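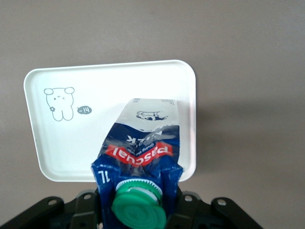 Tanui is a grasp planner that runs as a node beside your own controller. Version 2 adds a setting for soft packaging, and that is why I bought it. A crumpled milk carton, upside down with a white tray behind it, is a hard thing to plan for, and the planner gave me a grip at the neck by the green cap in 470 milliseconds. Shiny creases still leave gaps in the depth map.

Setup took an afternoon. The config file is 1021 lines long and thinly commented. Logging is good. I would buy it again, but wait for the next release if you need Clatemeo support.

Fadwa Sqalli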